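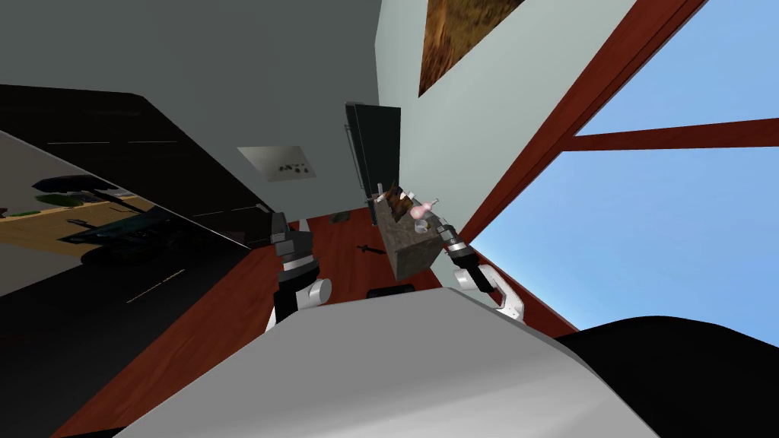 Home | Articles | Interviews | Recipes | Shop | About

Eating Enough Protein After 60: An Interview With Roksolana Horobets

Print this page | E-mail to a friend

14 Feb 2024

Roksolana Horobets has worked as a dietitian for 12 years, the last 4 of them at the Pylypenko clinic, where most of her patients are past retirement age. She spoke with Hưng Tạ about protein, appetite, and why she rarely recommends a powder on the first visit.

Most people who come to her are worried about something else. "They come for cholesterol or blood sugar," Horobets said. "Then I ask what they had for breakfast, and it's toast and coffee. Lunch is soup. By dinner they're not hungry. When I add it up, the protein isn't there."

She asks new patients to write down everything they eat for two days. She doesn't want weights or calories, only the food and the time of day. Many people stop after the first afternoon, she said, and she works with whatever they bring.

Breakfast is where she starts. She usually suggests an egg, cottage cheese, or plain yogurt with nuts, added to whatever the person already eats. "I don't take the toast away. If I take the toast away, they don't come back."

Asked about supplements, Horobets said she has no objection to them but wants to see the meals first. Some of her patients arrive already using one. She has seen several with Flostus, a powdered drink mix, and a few with the Drarkari bars. "If someone has had surgery, or has lost weight without trying, a shake can help a lot. If someone is eating fine and just read an article, I'd tell them to buy fish."

She does check labels with people. Sugar is the first thing she looks for, then serving size. One patient had been taking half a scoop because the tub lasted longer that way, and was getting less protein from it than from a glass of milk.

Cost comes up at nearly every appointment. Horobets keeps a printed list of cheap foods at her desk: canned sardines, dried lentils, eggs, peanut butter, frozen peas, and chicken thighs. Lentils are the hardest to get people to try. She tells them to put a handful in a soup they already make.

Patients with kidney disease get different advice, and she was firm on this. "Please don't read this and double your protein if your kidneys are bad. Talk to your doctor. For some people more is the wrong answer."

She also talks about exercise, though she leaves the details to the physical therapists. Her patients are told to stand up from a chair without using their hands, a few times, twice a day. Walking is good, she said, but legs need some harder work too.

In July she ran a cooking class at the Warkavetti community center. Each session was 90 minutes. She had planned to teach four dishes and ended up teaching two, as people wanted to talk about what they cooked at home. The bean salad went over well. The baked tofu did not.

Horobets said her own breakfast is usually leftovers. "Yesterday it was cold chicken and a pickle. I wouldn't put that on a handout."

The class will run again if the center can find a free evening for the kitchen.

Print this page | E-mail to a friend

Contact Us | Copyright 2024. All rights reserved. | Back to top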